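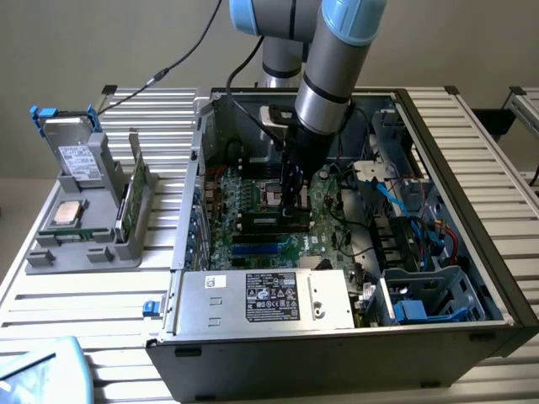
I keep the budget notes for the teardown cell in this README so Maya Tarawneh and I stop digging through email for them. The arm and its controller ate most of the Zekness money, so please don't plan on a second one before September. What I'd spend on first is boring stuff — more gray parts trays like the one holding the hard drive, the processor and the memory stick, at $25 each from Tapley.

Still to price:
Spare gripper fingers: $257 a set
Slotted table, second bench: nearly $1000
Service plan from Starus: $3000 a year (I'd love to haggle!)

Deming Fang has the quotes. Last edited 19 Dec 2019.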